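Notes from the open day at the Amcombe veneer and wall-panel works, June

The Amcombe plant opened its finishing line to trade visitors for two hours. Moisture control took up most of the tour.

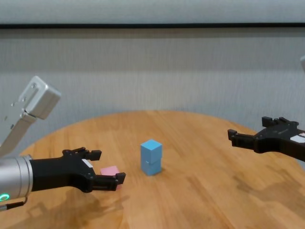
Kiln charges run 28 hours. The round table stood against plain gray wall, a fair background for judging edge color.

Gloss readings were taken at noon — one meter, one operator. 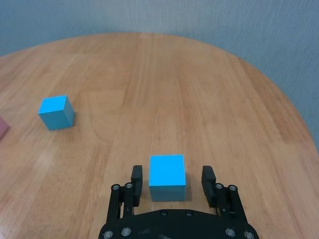 Kai-wen Chiang

Line 2 runs Zirlow oil only. Output was given as 667 panels a shift.

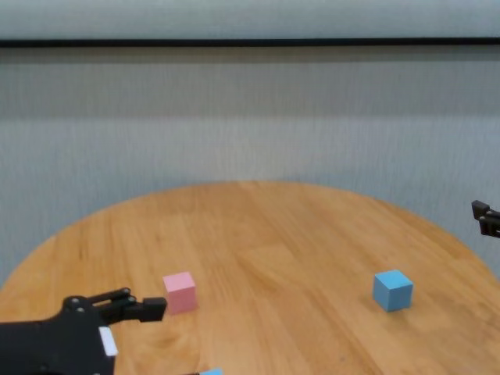

Stain samples were not on show. Under the lights the grain kept its darker streaks, and the pink and light blue cubes sat on it with faint shadows.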